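Fourie bauxite deposit

The Fourie deposit is a lateritic bauxite deposit in the hills north of Wekport. It takes its name from the Fourie farm, which covered most of the plateau before the ground was opened to prospecting. The deposit is held under a single mining lease by Hernico, a private company which also owns the washing plant at the foot of the plateau and the loading wharf at Wekport. Most of the ore is sold to alumina refineries overseas. There is no refinery in the district.

Location and access

The lease lies between the Nukano River and the coastal escarpment and covers 3,841 hectares, of which less than half is underlain by bauxite thick enough to mine. The rest is made up of steep ground, river flats and a belt of forest along the eastern side that the lease conditions keep out of bounds to machinery.

Access is by an unsealed haul road 11 kilometres long, running from the plateau to the washing plant. A public road joins the plant to Wekport. The haul road crosses the Nukano at a low concrete bridge which is closed when the river is in flood, and ore is stockpiled on both banks ahead of the wet months for this reason.

Geology

The bauxite formed by the deep weathering of dolerite and, in the south, of a feldspar-rich sandstone. Long periods of warm, wet conditions and good drainage on the plateau edge removed most of the silica and left a residue rich in aluminium and iron hydroxides. Gibbsite is the main ore mineral. Boehmite is present in small amounts in the older, harder parts of the profile.

A typical section through the deposit starts with a thin layer of soil and loose gravel. Under this is a hard, iron-rich cap, locally called "the crust", which often has to be ripped by bulldozer. The bauxite proper is a layer of pea-sized to fist-sized nodules in a pale, earthy matrix. It grades down into mottled clay, and the clay into weathered rock. The contact with the clay is uneven, with pockets and pinnacles, and is the main cause of dilution during mining.

Bauxite over the sandstone is paler and lower in iron than that over the dolerite, but it carries more quartz. The two types are mined separately and blended at the plant. The plateau has also been tested for gallium and titanium, neither of which has been found in amounts that would pay for recovery.

History

Red gravel from the plateau was used as road base in Wekport long before it was identified as bauxite. The first systematic work was a programme of hand-dug pits on a wide grid, sunk to the clay and sampled down one wall. The logs of these pits survive and are still used, although their positions were fixed by pacing from farm fences and some are known to be out of place.

Ownership passed through several small companies, none of which raised the money to build a wharf. Hernico acquired the lease after the last of these was wound up. Its first exploration manager, Refilwe Zulu, had the old pits relocated where possible and drilled a new set of 300 vacuum holes between them. The drilling showed that the southern lobe, previously regarded as too thin, joined the main body under a cover of slope wash. A mining plan was lodged the following April.

The lease was renewed on 3 Nov 2020 with added conditions on dust, river crossings and the stripping of topsoil.

Mining and processing

Mining is by shallow open cut. Vegetation is cleared in strips, and topsoil and subsoil are lifted separately – the topsoil is spread directly on a finished strip wherever the timing allows. The crust is then broken up and the bauxite loaded by front-end loader. Blasting has been used only in small areas of the northern lobe where the crust is unusually thick.

Ore is trucked to the plant, crushed, and washed over screens to remove clay and fine quartz. Washing raises the alumina grade and, more importantly for buyers, lowers the reactive silica, which consumes caustic soda in the refinery. The fines go to a series of settling ponds beside the plant. Water is drawn from the Nukano under licence and returned to the circuit from the last pond.

Uses of the ore

Nearly all of the washed ore is metallurgical grade. It is refined to alumina by the Bayer process and then smelted to aluminium, which goes into castings, extrusions, sheet, cable and foil. A small tonnage of low-iron ore from the southern lobe has been sold for making abrasives and refractory bricks.
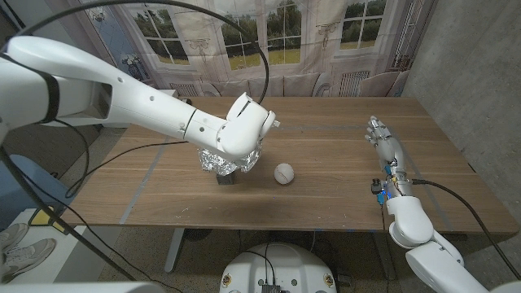
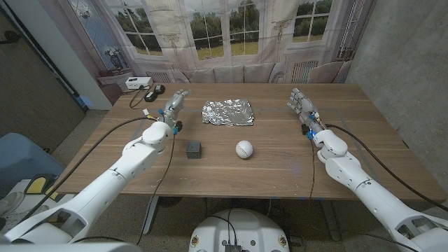 Aluminium foil, one of the rolled products made from the metal

Resources and grade control

Resource estimates for the deposit are made separately for the main body and the southern lobe, with a minimum thickness applied to each. The hand-dug pits are used to guide the shape of the ore but are left out of the grade calculation. Density is measured on bulk samples taken from trial cuts, as drill samples are too broken to give a reliable figure.

Grade control drilling is carried out ahead of each strip. The present sampling procedure was written by the geologist Yhon Salazar, who also introduced the practice of marking the floor of the ore with a thin band left in place over the clay. This loses a little bauxite, but it has reduced the silica in the plant feed. The marker band is thicker in the south, where the clay surface is rougher.

Rehabilitation

Finished strips are reshaped, deep-ripped along the contour and sown with seed collected on the lease. By the time of the renewal 1,090 hectares had been mined, and almost 300 of these had been replanted. Growth has been good on the dolerite soils and patchy on the sandstone, where erosion gullies have had to be filled and resown. The settling ponds are to be capped and planted once the plant closes.

See also

Laterite
Bayer process
Nukano River
Port of Wekport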